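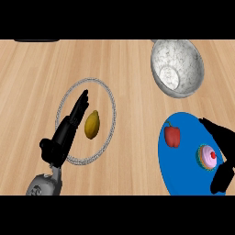
Page 214

Keeping two arms out of each other's way

I wrote this part after too many Friday reruns, so please read it before you touch the task file. It covers tabletop pick tasks in the Bouvier simulator, and the same rules apply when you move to the real bench.

1. Give each arm its own side. I put the lemon dish on the left arm's side and the blue plate on the right arm's – then neither one has to reach across.

2. Leave bare table between the two sides. If you need a shared spot, let only one arm in at a time.

3. Set the approach height to 100 mm and come down slowly. Closed fingers beside a piece of fruit are fine, but open them before you go in for the grasp.

4. Check the stop button in the simulator too! I mean it. Press it once mid-move and make sure both arms freeze.

5. Save the run under your own name, with the task version (we're on 2).

Note: See-through dishes can fool the depth settings. Anikó Csizmadia keeps the values that work for us in the Ranamwood folder.

Caution: A clean run in simulation doesn't clear you for hardware. Get Alaric Fitzsimmons to sign the bench sheet first, and stay outside the taped line while the power is on.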